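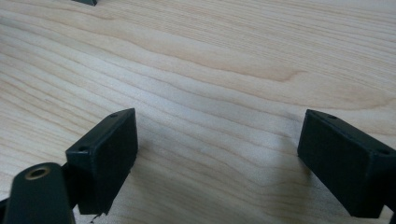 How often do you need to oil a wooden table that is used every day? In our home two times a year is enough, once in spring and once in August, and between them only a cloth and a little mild soap.

I learned this slowly. When we moved to Morosdale I bought the table from a retired joiner in Asby, and I was so afraid for it that I put oil every month. The top became sticky, and the sleeves of my sweater left small hairs on it. My neighbor Binta Nnaji touched it with one finger and told me to stop feeding it.

So now I do it like this. In the evening I take everything off the table and wipe it. The next morning I sand very lightly, always along the grain, and I remove the dust with a dry cotton cloth. Then I put a thin layer of oil, wait 40 minutes and wipe again until the cloth does not pull anymore. For 3 days we eat in the kitchen, standing, and my husband complains.

The pale wood is what I like most. In the long bands of the grain I see the map of a river, and my daughter Maite sees a face, but she will not tell me where. Pale wood also shows coffee very quickly - I keep a cork mat under the pot now.

One question I still have is about the hot plates. My joiner said that a white ring can be removed with a warm iron and a towel. I did not try it yet. If you did, please write me which towel you used and how warm was the iron.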